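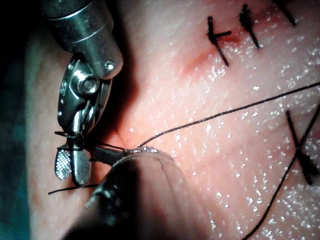
Curved needle, black thread, one more stitch.

Apr 22, 2020

I have been practising knots again. I let it slip over the winter and when I came back to it I was tying worse than I had been last August, when I finished the evening class at Gemis. So this has been a few weeks of going back to the beginning with a curved needle, a length of black thread and something soft to sew.

The stitch I'm working on is the plain interrupted one. Each stitch is separate, with its own knot, and you cut the thread and start again for the next. It's the first stitch in the course notes and it takes up a page and a half. I thought I knew it. What I knew was the order of the movements, and I could do them while talking to someone, but the knots were poor. When I went back over my old practice rows a good half of the knots had slid, and several came undone when I pulled at a tail.

I'll start with the thread, as I wasted the most time on it.

I use black for everything. The Gemis kit came with a reel of undyed thread as well and I gave up on it after one go. Once it's damp it disappears against the surface and you end up guessing which strand is the tail and which is the one going back to the needle. Black shows up against pink or cream or whatever you're sewing. It doesn't help much when two strands cross each other, but at least you know where they both are.

The reel I have now is Drurker braided. It's cheap and it frays if you grip the same spot twice, so I try to take hold of it only near the end, in the part that will be cut off. Rhodri Sayce, who taught the second half of the course, used to go round the room picking up people's thread and running it between finger and thumb. If it felt furry he handed it back and told you to cut a new length. I found that irritating at the time and I now do it to myself.

Length matters more than I'd understood. I was cutting long pieces to save rethreading and then spending half of every stitch pulling the surplus through. A long tail also sticks to a wet surface. It lies there and then catches under the next loop, and you don't notice until you tighten up and find you've tied it in. I cut shorter now and put up with changing it more often.

Then the needle. The curve is there so that you can turn it through the tissue instead of pushing it. I did know this. I still pushed. You can tell you're pushing when the surface lifts up in a little tent ahead of the point, or when the hole you leave is longer than it is wide. The needle should go in at 90 degrees to the surface, and after that you roll it round and let it come up where it wants to. If it comes up in the wrong place, take it back out and go in again. Steering it halfway through tears things.

I hold it a bit over halfway back from the point. Morfudd Samuel, who sat next to me at Gemis, holds hers much further back and gets a bigger bite with it, but when I try that the needle rolls over in the jaws. My needle holder is an Okis and the gripping faces are a bit worn. I may buy another one. I've been saying so for a while.

As for the bite, I aim to have the needle come out as far from the edge as it went in. Uneven bites are my worst fault. On the left I go in too close and on the right I come out too far away, and every stitch in the row leans. I tried marking dots with a pen. On a damp surface the ink spreads into blobs and you're worse off than before. Now I look at both sides before I start and pick a spot on each, and that has done more good than the dots did.
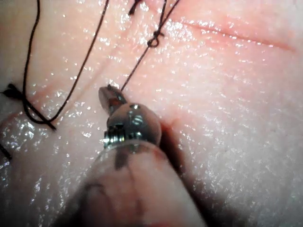
How long should the tails be after cutting?

Leave 4 mm on a practice stitch. It's long enough to get hold of if you want to test the knot or take the stitch out, and short enough to stay clear of the next one. Any shorter and a knot that slips a little can slip all the way.

I used to cut one tail at a time and got them different lengths. Hold both together, slightly up off the surface, and cut once. Turn the scissors a little so you can see the knot between the blades. I've cut through the knot itself more often than I'd like to admit, always on the last stitch in a row.

Spacing I do by eye. The notes give a rule, which is to leave the same gap between stitches as there is across one stitch, and it's a good rule. My rows start well and close up towards the end. I think I'm simply getting tired and wanting to be finished. A row of ten is too many for me in one go, so I do a short row, put everything down, and go and do something else before starting another.

Now the knot itself, which is what I sat down to write about.

You pull the thread through until there's a short tail left on the far side. Put the tip of the instrument over the gap between the two sides. Wind the long end round the tip, reach over, take hold of the short tail and pull it back through the loops. That's one throw. For the first throw I wind twice, so it grips itself and stays put while I get ready for the second. Then a single wind the other way, and pull. Then a single wind back the first way, and pull.

The winding direction has to change every time. If you wind the same way twice you get a granny, and a granny slides. This was what was wrong with most of my old rows. I'd been winding towards myself every time out of habit and not noticing. You also have to change the direction you pull in. The short tail starts on the far side and comes to you on the first throw, then it goes away from you on the second. If your hands do the same thing twice running, something's wrong.

What helped was saying it out loud. Over, away. Under, towards. It makes me sound mad but I've not tied a granny in the last nine rows, and before that I was getting one every few stitches.
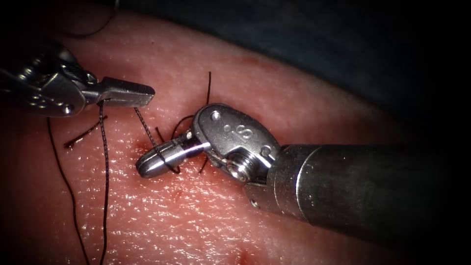 The other thing I was doing wrong was winding too far from the tip. If the loops are well up the jaws they have a long way to come off, and they tend to snag at the joint. If they're right at the end they drop off before you've got hold of the tail. There's a place in between and it isn't very big. I find it easier to keep the instrument still and carry the thread round it. For months I was doing it the other way, waving the tip round the thread, and the short tail was never where I'd left it by the time I went to look for it.

Keep the short tail short, too. If it's long you have to drag it all the way through the loops, and everything you've set up gets pulled about while you're doing it. I let mine get down to the length of a fingernail before I start winding. If I overdo it and pull it right through, I take the stitch again. No use trying to tie with a tail you can't get hold of.

Keep the jaws closed while you wind. Open, they catch the thread between them and you get a tangle that takes longer to sort out than the whole stitch would have done.

Tension is where I'm still not good. The first throw should bring the two sides together so that they touch, and stop there. I pull too hard. The edges pucker up and you get a ridge, and on something soft the thread starts to cut in. Rhodri's way of checking was to try to slide the closed tip of the forceps under the stitch. If it won't go at all, it's too tight. If it goes in and rattles about, it's too loose. Most of mine fail on the first count.

The second throw has to go down flat on top of the first. Pull the ends out level, in opposite directions, low down. If you pull upwards the first throw comes loose under it, and then you have a nice tight second throw sitting on top of nothing. You can see it if you look from the side. There's a bit of daylight under the knot.

After that I move the knot over to one side so it isn't sitting on the join. I used to forget this and then do the whole row at the end. It's much easier as you go.

On what to sew into: I've tried most things. Foam is no good, it tears and it's too light to stay where you put it. Banana skin is all right for getting the turn of the needle and it costs nothing. Chicken thigh with the skin on is better, though it slides about, and you need to clear up properly afterwards. The Ifans pad I had for the course was good for the first few weeks and then the top layer started coming away round the old holes. I've cut it in half and I'm using the back of it, with the two cut edges put together as the join.

A damp surface is harder than a dry one and I'd say start dry. Once it's wet the thread lies down flat and sticks, and picking up a tail without taking some of the surface with it needs a lighter hand than I've got on some evenings. But if you only ever practise dry you get used to the thread standing up and waiting for you.

I've been keeping the rows, or keeping them until they smell, and writing on a bit of card what went wrong with each. Most of the cards say "too tight". One says "phone rang". Morfudd wants to see them when we next meet up and I've said she can if she brings hers.

Next I want to start on the continuous stitch, where you don't cut the thread each time. I had one try at it and ran out of thread with two bites to go, so I'll need to cut a longer length for that one, whatever I said earlier about short ones. I also need more needles. The point has gone on the one I've been using, and I've been blaming my hands for it since Sunday lunch was cleared away and I sat down with the chicken.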